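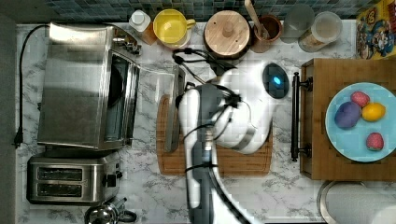
11/12/2025

Madder again, and I finally got the red I wanted! Well, most of it. Let me get it all down before I forget, since the July notes were useless (I wrote "looks good, do it same way next time" and nothing else, thanks, me).

Wool going in was 987 g dry, all from the Lorkthorpe fleece, scoured earlier and left to hang. Mordant was alum at 12 percent of the dry weight, plus a little cream of tartar. I let the skeins cool down in the pot overnight. They squeaked a bit when I squeezed them, which Halfdan swears is a good sign and I've decided to believe him.

The roots were the chopped ones from Aidoo, soaked first, and I poured the first soak water off because it was very yellow-brown. I kept it in a jar. It might make a decent rust color on something small, so please don't dump it, it's labeled.

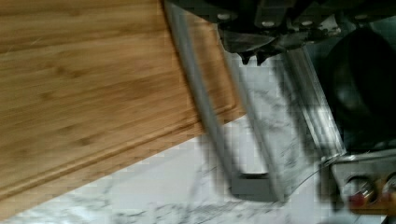 Heat is where we keep going wrong, I think. Every brown batch in this book climbed too high at some point, usually when one of us turned the burner up to hurry things along (me, mostly). So I brought it up slowly with the probe clipped on, kept it well under a simmer, and held it for 40 minutes before I touched the dial again. Boring! But the skeins came out a proper brick red with hardly any brown in them, and that's the best we've had out of this bag of roots.

A pinch of chalk went in too. Our water is soft and madder likes it hard. I didn't weigh the chalk, sorry, so if you're repeating this please weigh yours and write it in the margin.

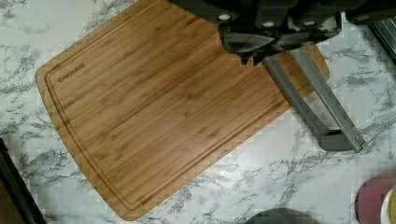
Dede thinks the chalk is doing more than the slow heat, and wants a side-by-side with everything else kept the same before we go telling the Irkthorpe people we've solved it. Fair enough. I did change both things at once, and I knew better.

So the plan is 2 small pots, same roots, same mordanted wool, same slow climb, chalk in one and none in the other. Yaa has offered to cut the sample skeins and tag them with knots, so the tags survive the bath this time.

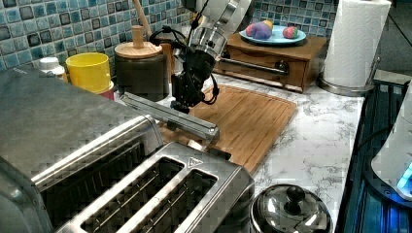
Rinsing took forever, by the way. The first few buckets ran orange and then it settled down. I used the plain wool wash on half the skeins and just water on the rest, and I can't see any difference yet, but they're still damp and hanging out of the sun.

Still to do: wash-fastness strips, light test in the south window, order more alum. Fuseini has the good scale, need it back before the chalk test.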